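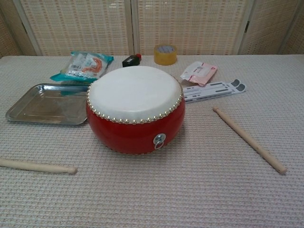 **Broralar table-clearing arm, tabletop model**

I sell these, so take my enthusiasm with a pinch of salt, but I also live with one, and the question I get every week is still the same: can it do chores yet? Well... some of them!

Clearing a table is my favorite test. Ours ends every Sunday covered in bits and pieces, and a roll of packing tape is the kind of thing the arm loves. Stiff, standing up, easy to grab. A toy drum is fine too once you set the grip to wide. Drumsticks are where I start holding my breath, because round sticks on a cloth like to roll away when they're nudged (mine gets them maybe 3 tries out of 5). Shiny metal trays confuse it, and flat little packets are a pain. It pinches the tablecloth and up comes everything.

So no, it won't tidy your house. It'll sort firm stuff into bins while you make coffee, and I think that's pretty great for a machine this size!

**The basics**

- Lifts up to 700 grams
- Reach: 20 inches
- Clamps to any table edge
- Soft fingertips included, wide grip sold separately

Kwaku Adjei handles setup questions at our Drenari shop and he'll happily talk you out of buying one if your mess is mostly laundry.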